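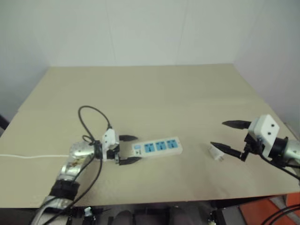
Ornwood folding table, one winter and a bit later

By Rosalía Goicoechea
June 11, 2022
2 min read

Quick one because I keep getting emails. Bought the Ornwood folding table in January, the bigger size, paid 252 dollars with shipping. Still have it. Still mostly like it.

Setup first. Legs swing out, click, done. First time took me longer becuase the locking bar was stiff as anything. A little candle wax on the hinge fixed it. The instructions are one sheet, drawings only, and drawing four is upside down. You'll figure it out.

Weight: heavier than the Lemside I had before. I can get it up the basement stairs alone but I don't enjoy it. The handle is too narrow for a full hand, three fingers maybe. My neighbor Emanuel Bălan borrowed it for his daughter's party and brought it back with a strip of old towel wrapped round the handle. Left it on. Better.

Wobble. This is what everyone asks. On a hard floor, none. On my rug, yes, sideways, when I'm cutting fabric and leaning on the shears. Kneading dough, same thing. I turned it so the short end touches the wall and that mostly took care of it. Sewing machine at full speed, fine, though the pins walk toward the edge.
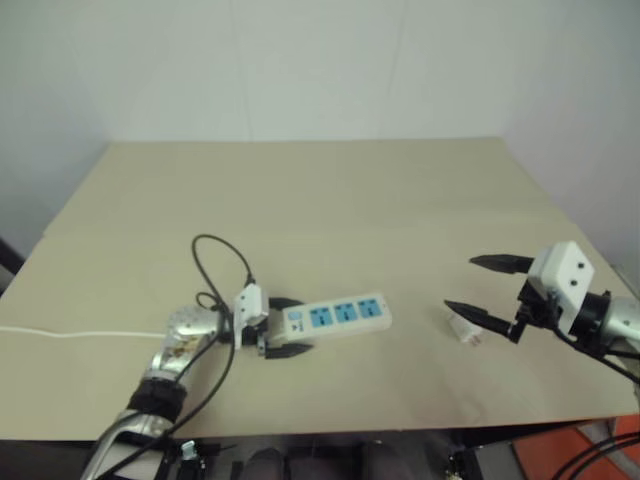
The finish is so-so. Coffee wipes off. Turmeric did not. Tried baking soda, tried dish soap, tried leaving it alone for a week, and there's still a yellow thumbprint by my seat. A hot pot left a dull ring too, my own fault, the sheet does say trivet.

Customer service was good. One rubber foot split in the second month, wrote to them, got a bag of 2 in the mail, no charge. No note either, just feet.

Would I pay 431 for the long version? No. Masanobu Tanabe has it in his dining room and it sags a touch in the middle with the good plates on. Get the shorter one and put up with elbows.

Gripes: no carry bag, and the bag they sell is 50 dollars, come on. The latch pinches. Keep kids off the latch end.

Four stars. Would be four and a half with a decent handle. Will update if the hinge goes, it's started to squeek a little on cold mornings.

Recent reviews
Soler clip lamp: bright, gets hot
Lemside stacking stools, long term
Sovon fabric shears vs. my old ones
Valeriano Figueroa on fixing a sticky drawer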